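Permit Document Readers (2 openings, part time)
Jestlow, Portela office
Six-month contract, starting in January

Jestlow reads permit applications for people who have to live with the results. Our clients are towns, harbor authorities, fishing co-ops and now and then a landowner with an easement letter on the kitchen counter and no idea what it means. We don't build anything. We don't run campaigns either, for or against. We read what the developer filed, we check whether it says what the press release says it says, and we write that up in words our clients can use at a hearing.

We are hiring two readers for the Rurkitz offshore wind application. The developer's main filing runs to 1502 pages before you get to the appendices. It was described at the open house as "a clear and accessible document." You may form your own view.

What the job is

You will be assigned chapters. You will read every page of them, including the tables, including the footnotes under the tables. For each chapter you write a short memo saying what is claimed, what backs it up, and what is missing. Most of the job is the third part.

Some of what you'll be looking at in the first weeks:

The cable landing. The filing gives a preferred route and an alternate. The alternate gets a paragraph and a map you can't read. We would like to know whether it was ever a serious option or was put there so that the preferred one would look preferred.

Construction noise. There is a model. Models are fine. We want to know what went into it, who picked the quiet-night baseline, and why the nearest street to the landing site doesn't seem to have a monitoring point.

Jobs. The summary says the project will "support" jobs. We have read a lot of filings and have yet to see the word defined the same way in any two of them. Find the definition, if there is one, and follow it through to the tables.

Fishing displacement. The chapter leans on a report by Prultetti, a consultant hired by the developer. That's normal and it isn't a scandal. It does mean somebody outside the arrangement should read the report from front to back.

Decommissioning. Who pays, when the money is set aside, and what happens if the company holding the permit by then is a different company from the one holding it now.
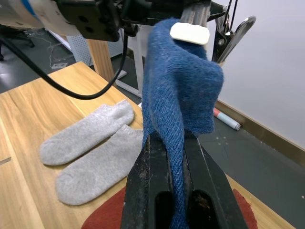
Blue knit sock, with two light gray socks on the table to the left.

What the job isn't

It isn't advocacy. If you already know that offshore wind is going to save the coast, or ruin it, please don't apply. We've employed both sorts and the memos came back with the same problem, only pointed in opposite directions. One reader cleared a whole chapter on bird surveys because she liked the project. Another marked every sentence of an equally dull chapter as "misleading," and the client's attorney couldn't use any of it.

It isn't engineering. You won't be asked to redo the load calculations. You may be asked to notice that a calculation on one page uses a different turbine height from the drawing on another, which takes a pencil and some patience.

It isn't remote, or at least not mostly. We know what the other ads say. We have tried doing this with everyone at home and the cross-checking between chapters fell apart, so readers share a table in Portela on their working days. You can write up at home once your notes are in.

And it isn't a stepping stone to a permanent post. We would like to tell you it might lead somewhere. It might. The contract is for six months, the hearing schedule is outside our control, and we'd be doing exactly what we complain about in other people's documents if we hinted at more.

How we read

Our method is plain and a little slow. First you list the statements in a chapter that could be checked by someone outside the company. Then you go looking for the source of each one. Then you mark the statement as supported, partly supported, or not supported by anything in the filing. There is no fourth mark for "probably fine." If you think something is probably fine, mark it partly supported and say what would settle it.

We keep opinions in a separate column. You're allowed to have them. Clients sometimes ask for them. They just don't go in with the findings, where they tend to soak through.

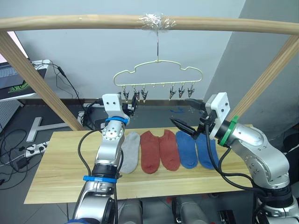

A large share of the trouble in permit filings comes from summaries that are tidier than the thing summarized. The baseline chapter says survey stations were "paired" before and after, the reader nods, and you have to go three appendices deep to learn that one station never had a partner. We train new readers on ordinary objects first, before they get anywhere near a sediment table. Take the ankle socks laid out in a row under the hanger: somebody in a hurry would write "matched pairs, ready to hang." The rust-red ones match. The blues might, or might just both be blue. The light gray one on the left has no other gray beside it, so "matched pairs" is already wrong, and "ready" is a word about somebody's intentions, which a row of socks can't tell you. If that strikes you as petty, this will be a long six months. If you had started wondering about the gray one on your own, keep reading.

Who we're looking for

Someone who reads slowly on purpose. Past work in permitting, local government, auditing, insurance claims, copyediting, library cataloging or court reporting would all be useful. So would years of doing the books for a business where the receipts never quite agreed with the register.

You should be able to write a sentence that a harbor master can read aloud without stopping to ask what it means. Please don't send us anything containing the phrase "key learnings."

You need to be comfortable saying "I couldn't find it." A surprising number of bright people can't. They fill the gap with something reasonable, and the something reasonable ends up in a public comment, and the developer's lawyers take it apart in front of everybody.

A degree is not required. We used to ask for one and can't point to any good it did.

You must not have worked for the Rurkitz developer or for Prultetti, and you must not own land along either cable route. If a close relative does, tell us and we'll talk about it. Please tell us before the interview and not during the hearing.

Pay and hours

Pay is 22 dollars an hour. We're aware that a consultant on the other side of the table makes a good deal more for the same reading. Our clients are small towns.

Hours are two days a week, with some flexibility over which two. Before a filing deadline you may be asked for extra hours, paid at the same rate, and you may say no. One Saturday during the contract will be taken up by a public hearing. Attendance is paid, the chairs are bad, and you won't be expected to speak.

There are no benefits beyond what the law requires. There is parking.

How to apply

Don't send a cover letter telling us you're passionate about renewable energy, transparency or detail. We have no way of checking it. Send these instead:

A resume, one page if you can manage it.

A page, no longer, on a public document you have read closely. It can be a zoning notice, a school budget, a bus timetable, a recall letter for a toaster. Tell us one thing it claims, what it offers in support, and what you'd want to see before you believed it.

The name of one person who has seen your written work and has disagreed with you about something. We will call them and ask about the disagreement.

Applications go to Yiran Tan, who manages the reading table at Jestlow, at the Portela office address. Paper or email, either is fine. If you email, attach plain files. We don't open links to shared folders. 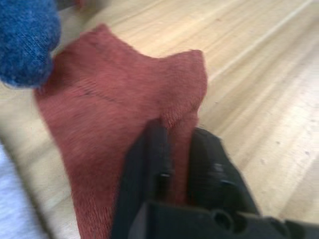
What happens after that

Everyone gets a reply. It may be a short one.

If your page interests us, we'll invite you in for a paid reading test. You'll get part of an old filing from a project that has already been decided, a pencil and a quiet room. There are errors in it that we know of. Past applicants have found some that we didn't, and we hired a couple of them for that reason. There is no trick about finishing: most people don't, and we would sooner see a few pages read properly than a whole section skimmed.

The interview is with Yiran Tan and one current reader. We'll go over your test with you and push back on some of your marks, including some we think are right. You're welcome to change your mind if we give you a reason. If we don't give you one, we'd like you to hold your ground.

Questions we have been asked already

Are you funded by people who oppose the project? Our clients pay us. Of those paying for the Rurkitz work, one supports it on the record, one opposes it, and the rest haven't said. The client list is in the office and applicants can look at it.

Will my name be on the memos? Yes. If you'd be uneasy about that, it's better to know now.

Will the memos change anything? We can't promise it. Sometimes a condition gets added to a permit that reads a lot like something we wrote, and nobody says where it came from. Other times the chapter is approved as filed, mismatched turbine heights and all. You get paid either way, and the memos go into the public record, where the next town along the coast can find them.

Can I see the filing before I apply? It's public. There is a printed copy at the Portela library, in binders, and the binder with the noise appendix has the pages in the wrong order. Ask at the desk.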